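Nail salon Huko moves to larger rooms and adds foot care

The nail salon Huko has opened again in larger rooms at Dantas Street, after a break of 2 weeks. The owner, Rosimeire Batista, told us that the old place had become too small for her customers already last October, and that she had looked for a new address since then.

The salon now has 10 manicure places and a separate room for foot care. Foot care was not offered before. Customers often asked for it, especially older people who find it hard to reach their own toenails, and for them there is also a higher chair with a step. A basic treatment includes a foot bath, cutting and filing of the nails, and a cream. Nail polish can be added for an extra price.

Batista has also changed the way of booking. In the old salon it was possible to come without an appointment, and in the afternoons the queue went sometimes out to the street. Now each customer chooses a time by telephone or at the desk. Free places are still given to people who come in, but only before noon.

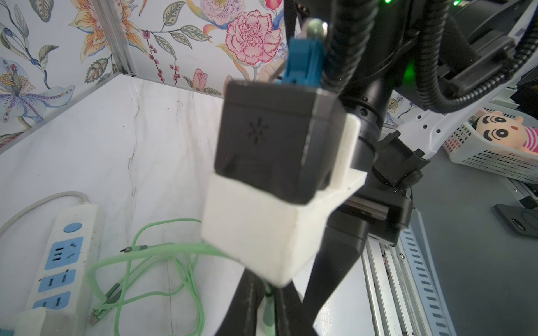
Odair Miranda wrote to us that he is glad about the foot care, but he would like the salon to keep one evening open until eight, as people who work in the day cannot come before noon and the late times are quickly taken. Batista answered that she will decide on the evening hours when the first month is over.

The products are partly new as well. The salon has stopped using the strong remover with acetone for ordinary polish and takes instead a milder one from Kimo. Acetone is kept only for gel nails, which do not come off without it. Metal tools are cleaned and sterilised after every customer, and files are used one time and then given to the customer to take home.

Cleiton Peixoto, who worked in the old salon, continues in the new one and is responsible for the foot care room. Two new nail technicians have also started.

Gift cards bought at the old address are valid as before. The bus stop Ziltis is across the street, and bicycles can be left in the yard.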